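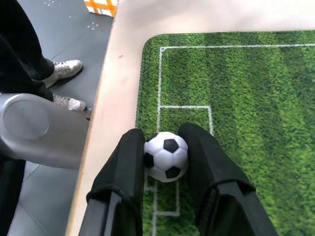 Soccer ball between the padded fingers, goal area end.

Budget for the fingertips! I priced two arms for our workshop and forgot the small stuff completely. Put aside $200 for spare sleeves and cables before you even look at the arms.

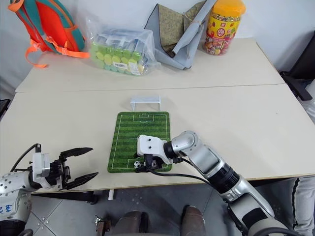
Both arms at the table, mat and little goal in the middle.

Measure your table first, too (mine came up 4 inches short, grr). Julián Salcedo talked me into pushing two together, and that cost me $78 secondhand 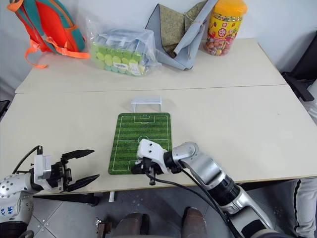
against the $100 Brundano wanted just for delivery. I'd order in September if you can wait.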